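Spielküche, Teil 4: Korb, Teller, Tablett

Nach dem Umbau der Spielecke habe ich im September das Zubehör neu sortiert. Vorgabe: Alles muss auf ein Regalbrett von 600 mm Breite passen, und jedes Teil bekommt einen festen Platz. 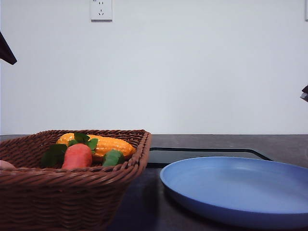
Gemüse lagert bei uns grundsätzlich offen, Deckelkisten haben sich nicht bewährt. Kleinteile verschwinden darin nach unten. Im geflochtenen Korb liegt der Maiskolben deshalb quer hinten, die Karotte steht davor, das Blattgrün zeigt nach oben. So lässt sie sich am Grün herausziehen. Lăcrămioara Preda hatte mir zu einem tieferen Modell von Gusska geraten; das war für das Brett zu hoch.

Teller und Tablett bilden eine Einheit. Der blaue Teller ist aus Kunststoff, sein Rand leicht hochgezogen. Auf dem dunklen Tablett hebt er sich gut ab, auch bei schwachem Licht.
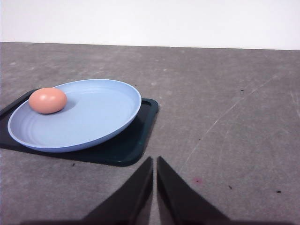
Eier

Die Eier kamen als Einzelposten von Jirero. Sie rollen, sobald die Unterlage geneigt ist. Vier Grad genügen.

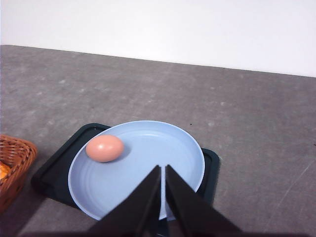
Für die Tischfläche plane ich vorerst keinen Ersatz. Schleifen scheidet aus, Öl habe ich nicht getestet. Die feinen hellen Kratzer rechts stören den Betrieb nicht, und das Ei bleibt ohnehin auf dem Teller. Offen ist noch die Beschriftung des Bretts.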